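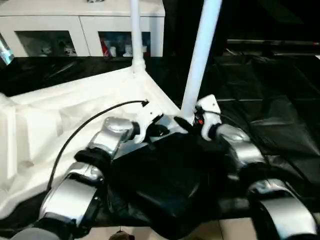 Ticket 871: Label printer drops off the network after lunch

Opened by Bindu Rao, Nov 14, 2023
Status: waiting on parts

Hi Jeanie, me again, sorry! The Prollau label printer by the shipping desk has gone missing from the network for the second week running. Mornings are fine. Then everyone comes back from lunch, hits print, and the jobs just pile up in the queue with that useless "device offline" message.

What I've tried so far:

Turned it off, waited 30 seconds, turned it back on. Works for a while (maybe an hour?) and then drops again.

Swapped the network cable for the one from the old fax. No change, except now the cable is too short and I have to lean over the scale to change the roll.

Deleted the printer on my computer and added it back. It showed up twice, so now I have 2 copies of it and only one prints.

Reply from Jeanie Paterson

Thanks Bindu, that helps a ton. I bet it's the address lease. The Akdale router hands them out for 8 hours, and when yours runs out the printer asks for a new one and your computer keeps calling the old one. I've set a fixed address for it — please restart it once more and delete the copy that doesn't print.

Reply from Bindu

Done, and it made it through the whole afternoon! But now the labels come out shifted down, so the last line of the zip code lands on the next sticker. It did this back in July too, after we changed brands of rolls.

Reply from Jeanie

Run the gap calibration: hold Feed until the light blinks, then let go. If it still drifts, the sensor is probably worn. I've ordered one from Prasertsri and will leave this open until it gets here.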